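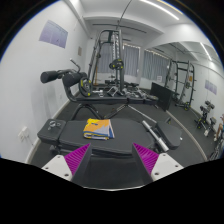 Wanted: 47 People Who Have Quit a Gym

Filed under: Calls & Opportunities / Paid / Health and Fitness

I have been reading fitness advice for a living for a long time, and I believe less of it every year. Most of what gets printed about why people stop exercising comes from people who never stopped, or from companies that sell the next thing you're supposed to start. The usual explanation is that quitters lack willpower. I have yet to see anyone show me a good reason to think so.

So I'm looking for quitters. If you joined a gym, paid for it, and then stopped going, I would like to talk to you for a book I'm writing, and I will pay you for your time.

What the book is

The working title is Panico. It looks at gym membership from the side of the person who leaves. I've already talked to plenty of owners, trainers and sales staff, and they were generous with their theories. Some said people quit because they don't see results. Others said people quit because they do see results and think they're done. Both groups sounded very sure of themselves. I would like to hear from the people they were talking about before I believe either one.

The publisher is Lornari, a small press that pays on time, in my experience. There is no sponsor. No gym chain, supplement company or app has put money into this, and a couple have been told no.

Who I'm looking for

You should be 21 or older and have held a paid membership at any kind of gym in the United States. A big chain is fine. So is a garage with a squat rack and a guy who took cash. You should have stopped going at least three months before the membership ended, or stopped going and still be paying for it. I suspect that second group is large, but I can't prove it, and I would especially like to hear from you.

You don't need to be out of shape, ashamed, or planning to go back. If you quit and feel great about it, good. If you quit because the place smelled, or the parking was bad, or the trainer kept calling you "champ," that counts as a reason and I want it.

Please don't apply if you currently work for a gym or sell coaching of any kind. I don't need before-and-after stories. If your account ends with a product that fixed everything, I will probably ask a lot of questions about the product and you won't enjoy it.

What you'd do

There are two parts. The first is a phone or video interview of more than 15 minutes and usually under an hour. I'll ask what you signed, what you were told on the first visit, what you did there, and how it ended. I won't weigh you, ask your weight, or suggest a program.

The second part is paperwork. If you still have your contract, your billing history or your cancellation emails, I'd like to see copies with the account numbers blacked out. People remember what they paid about as well as they remember how often they went, and I include myself in that. Once I checked my own bank records for a membership I would have sworn cost me next to nothing. The total was $296, for four visits.

If you have no paperwork you can still take part. Tell me so in your first message.

What you'd get

A flat $75 for the interview and another $25 if you send records. Payment is by check or bank transfer within two weeks of the call, whether or not I use anything you said. You can pick a different name for the book. You'll get to read your own quotes before they go to print and fix any errors of fact. You won't get to rewrite what you said because it sounds worse on paper. You also get a copy of the book, assuming there is one.

What I can't promise

I can't get your money back. I'm not a lawyer and can't tell you if your contract is fair, though I may have an opinion. I also can't say what the book will conclude. It may be that the sales staff were right all along, and if that's what I hear, I'll print it through my teeth.

How to apply

Write to Farzad Karimi, care of Lornari, using the contact form on the press's site. Put "Quit" in the subject line. In a paragraph or two, tell me what kind of gym it was, how long you paid, how long you went, and the main reason you stopped. Plain answers are best. Please don't send a résumé.

Interviews run through December. I read every message myself, so a reply may take a week or so. If I already have too many people with a story like yours, I'll say that and won't keep you waiting. Evening calls are possible, up to 9 p.m. Eastern.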